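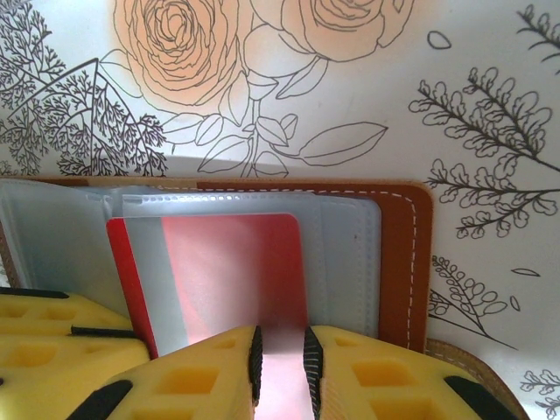 Figure 3. Wrist-camera view of the card holder task. The fingers are on either side of a frosted sleeve with a red card in it; the holder lies open on the rose-print surface.

4. Working rules for small personal objects

4.1 Where the rules came from

I should own up to something before I get into the rules themselves: we didn't start with any. Section 3 makes the Kekana recordings look planned, and the task list was, but the way we handled objects on the table grew up as we went along, mostly from Gudrun Dreßler and me writing notes to each other on the whiteboard at Sevbridge and then arguing over them at lunch. By May the whiteboard was full. Dwynwen Landeg, who had joined us to do the labelling, asked (quite reasonably!) which of the notes she was meant to follow, and we couldn't agree on an answer. So we typed them up, threw out the ones that contradicted each other, and ended up with ten.

I'm not going to print all ten in the body of the paper. Several of them are housekeeping and they're in Appendix B for anybody setting up something similar. The ones I want to talk about are the ones that changed what our recordings look like, or that changed how we labelled them, and the card holder in Figure 3 is a handy thing to have in mind while reading because nearly every rule bites on it somewhere. It's soft, it has layers, the sleeves are see-through up to a point, and a card is the sort of thing that might have somebody's name on it.

4.2 Rule 1: nothing real in a wallet

The first rule is the bluntest. Any card, letter, ticket, key tag or label that goes on the table must be a prop, bought or made for the purpose, and it must be logged as a prop before the session starts. We had a loose version of this from the beginning ("don't use your own bank card, please") but loose versions rely on people remembering, and people who are halfway through a session and missing a card will reach for their pocket. I did it myself once. I noticed when I was scrubbing through the recording that evening, deleted it, and felt rather silly.

Our rule now says that the prop box is checked by one person and the session is run by another. We were asked by a colleague at Zurkora whether blurring the recordings afterwards wouldn't be simpler. I don't think it is. A wrist camera gets very close to whatever is being held, the object turns as the gripper turns, and a blur has to follow it through every step. Frosted plastic is no protection either. A sleeve may wash out part of a card from one angle and show it perfectly well from the next, so I wouldn't want a privacy rule to lean on glare.

4.3 Rule 2: say what the fingers are doing, and stop there

I have strong feelings about this one, so bear with me. Labels should say what can be seen at that instant, and the outcome goes in a separate field that gets filled in only after the whole recording has been watched. It sounds fussy. Look at Figure 3, though, and try writing one line for it. My first go was "robot removes card from sleeve". Dwynwen's was "robot inserts card into sleeve". Gudrun wrote "fingers either side of sleeve, card inside", and hers is the only one of the three that the still on its own will support.

The trouble with my version is that I knew the task list. I was labelling the plan, and a model trained on labels like mine would learn that a finger near a card means the card is coming out, whichever way things were going. We went back through the set after that conversation and relabelled every still where a verb had crept in that needed a before or an after. "Between", "either side of", "touching" and "over" are all allowed. "Removes", "inserts", "drops" and "fails to" are kept for clips.

There's one more wrinkle with the word "gripped". We let labellers use it only if contact is visible or the force reading logged in Muven is above the resting level. With soft things like leather and plastic sleeves you often can't see contact at all from the wrist, as the pads themselves are in the way. When neither source settles the matter the label is "contact unclear", and I'd much sooner have a lot of those than a lot of guesses.

4.4 Rule 3: keep the background honest

We use printed surfaces, and I'm fond of them. The one in Figure 3 has big roses with a peach tint, a feathery fern-like branch and lots of leaves in black outline, and it gives the camera plenty to look at. A busy print is a fair test of whether a system can tell an object from what's behind it. It does bring its own problems. Little drawn leaves sitting by themselves in white space can be taken for scraps on the table, and a labeller who's been at it all afternoon will happily tag one as an object. (Ask me how I know.)

The rule is that each printed surface has its own reference photograph, taken bare, and the labeller keeps it open alongside the recording. If a shape is in the reference photograph it belongs to the print. We also ask that a surface isn't swapped halfway through a session, and that it's pinned or weighted if it can slide. Shadows get a mention too: a grey band falling across a pale surface must not be labelled as a fold or an edge unless it stays put when the arm moves.

One thing we argued over and left open is how many surfaces a set needs. Gudrun would like a plain one for every busy one. I'd go for whatever people have at home, which in my house means crumbs. The rule in Appendix B says only that the surface must be named in the log, and I suspect a second version will have to be firmer.

4.5 Rule 4: the gripper is part of the view

Our fingers are bright yellow with black ridged pads, and they take up a good chunk of the lower part of the view in most recordings. Early on we treated them as something to be ignored. We cropped a few trial clips to get rid of them, and the result was useless, as the bit of the object that mattered most had gone with them. So the rule says don't crop, don't mask, and do label any part of the object hidden by the gripper as hidden. In Figure 3 the lower part of the card goes out of sight behind the fingers, and its label says so. It doesn't say the card is whole, bent or anything else down there.

The same goes for focus. Fingers are near, the table is far, and a small camera won't always have both sharp. We log it if the object itself is soft and leave it alone if it's only the fingers. I'd add, for anyone copying our setup, that changing the colour of the fingers partway through a project is a bad idea. We were tempted when a fresh set was printed, and I'm glad we held off.

4.6 How well did we keep to them?

Having rules is one thing, so we checked. The set stood at 719 recordings when we froze it for this paper. Dwynwen and Gudrun each went through the same 300, working separately, with the ten rules on a sheet next to them and no sight of each other's marks. Then the pair of them sat down with me and a large pot of tea to go over the disagreements.

Rule 1 gave us no disagreements whatever, and I put that down to the prop log. Rule 3 was nearly as easy once the reference photographs were in place. Rule 2 caused most of the bother, and nearly all of it came from the contact labels on soft objects. Gudrun reads a dented sleeve as contact; Dwynwen doesn't, on the grounds that a sleeve can be dented already. I've come round to Dwynwen's side and the wording in Appendix B follows her. Rule 4 threw up a batch where the hidden parts hadn't been labelled as hidden, all from early in the project, and those have been redone.

I'd be wary of reading too much into this. All three of us helped to write the rules, so we knew what each one was trying to say even where the wording was poor. A better check would hand the sheet to people who'd never met us. Zurkora have offered two labellers for that, and the sheet they'll be given is the one in Appendix B, word for word, with no phone calls to us allowed.

4.7 What we left out

There is no rule about speed, and readers from a safety background have already told us off for it. Arm speed and stopping distances are handled by the lab's own risk assessment at Sevbridge, which existed before Kekana did and which we follow. I didn't want to copy bits of it into a labelling sheet where they'd go out of date. We also say nothing on how worn a prop may get before it's replaced. Sleeves crease and leather softens, and I can see an argument for swapping them on a schedule and an equally good one for letting them age. For now we write the state of each prop in the log at the start of a session, and Section 5 uses those entries when it looks at grasp force.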